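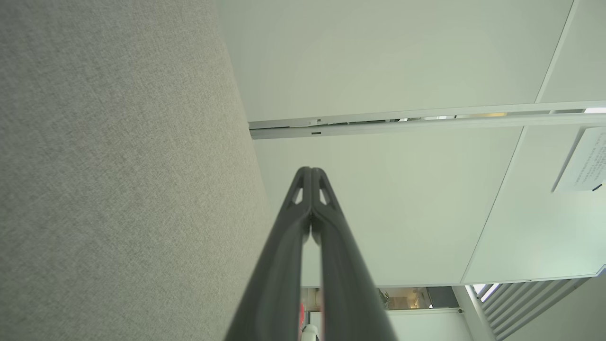 Trulureo Opens Applications for Overseas Education Placements in Trinthorpe

Aug 3, 2020 — Trulureo, a student exchange organization, has opened applications for its overseas education placements in Trinthorpe. The program will place 70 university students in local schools as classroom assistants. Applications are submitted through Zornimance, the online system already used for the organization's language exchanges.

Each placement is assigned to a team of two students and one supervising teacher. Teams work in English conversation, basic science or library support. Accommodation is with host families, who are approved by the receiving school before any student is matched.
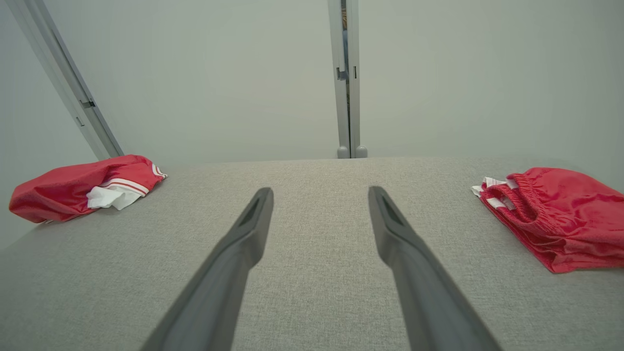

Do applicants need teaching experience?

Prior teaching experience is not required. Applicants must be enrolled in a degree program and must complete three online training units before departure — lesson planning, child safeguarding and classroom language.

The program fee is $300 and covers training, placement and local transportation between the host family and the school. Airfare, visas and insurance are paid by the participant. Departure dates will be set according to the entry rules in force at the destination.

"Placement length was the main point raised by the schools," said Sibusiso Le Roux, program director at Trulureo. "The new schedule matches the school term, so a class keeps the same assistants from start to finish."

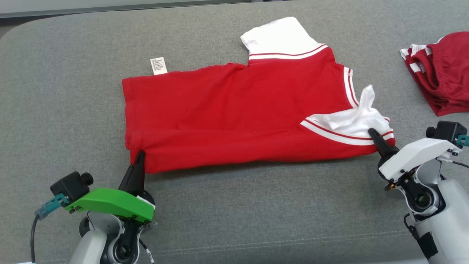 Host families receive a household guide and a local contact number. Changes of host are handled by the Asante office, which also processes withdrawals and fee refunds.

Related releases
Asante Office Extends Hours for Student Inquiries
Zornimance Adds Document Upload for Applicants
Host Family Registration: Revised Guidelines

Contact: Trulureo Press Office | © 2020 Trulureo | Back to top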